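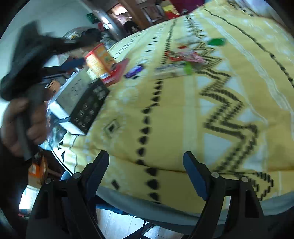
Section 4: Your first pick-up run

I wrote this part for new members of the Galtness robotics club, so grab your gripper and let's go!

1. Spread your snacks on a bed. Wrapped ones are great (crinkly ones are harder, save those).
2. Put the bowl within easy reach.
3. Start a new log in Uibo and type in run number 148.
4. Close the jaws slowly until both blue pads touch the packet.

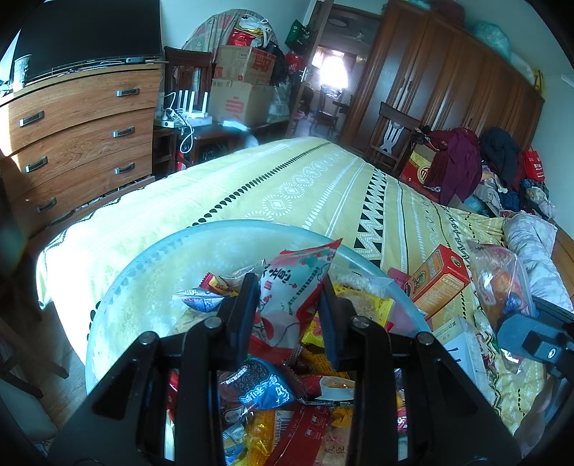

5. Hold for a second, then open up all the way and go for the next one.

Note: I stop at 57 grabs per run, my wrist gets tired after that!

Caution: keep your free fingers away from the linkages. They pinch, and I have yelped more than once.

6. Save the log before you close the lid on your laptop.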